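March 3, 2022

Wall paint trials, Arnby meeting room, continued from the last entry.

Second coat of the Kora matte went on the test boards this morning. Board 3 still shows lap marks along the left edge. Radomír thinks I let the edge sit too long before rolling back into it. He may be right, I stopped to move the lamp. Boards 1 and 2 are fine.

Coverage: one liter did 9 square meters on bare board, one coat. The tin claims more, but these boards are thirsty. Going to prime board 4 with the Drodlow primer and repeat tomorrow, same roller, same tray.

Humidity in the shop was 43 percent at the start. Did not check it again after lunch. Should have.

Color notes. The warm peach looked good under the daylight tube and too orange under the old bulb by the sink. Gray stayed gray under both. The taupe goes a bit green next to the peach, and I would not put them on facing boards again without a strip of something pale between them. Radosław wants the peach on the back wall only and the other two on the sides. No objection from me, though I would take the gray one step lighter.

Baseboards: leave them pale. We talked about matching them to the walls and dropped it. Too much cutting in, and the 40 mm profile is already in the store room.

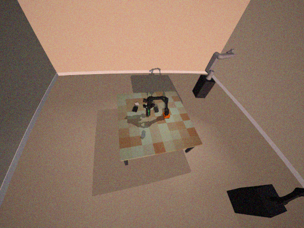
Room render, peach back wall, gray left, taupe right.

Gajdoš sample pots are down to the last third. Order more before April, the small size. Lids on the old ones do not seal, so decant into jars first.

Roller sleeves: the short nap left less texture. Threw out the foam one.

To do: prime board 4, sand the lap marks on board 3 with 240 grit, ask Radomír where the second hygrometer went.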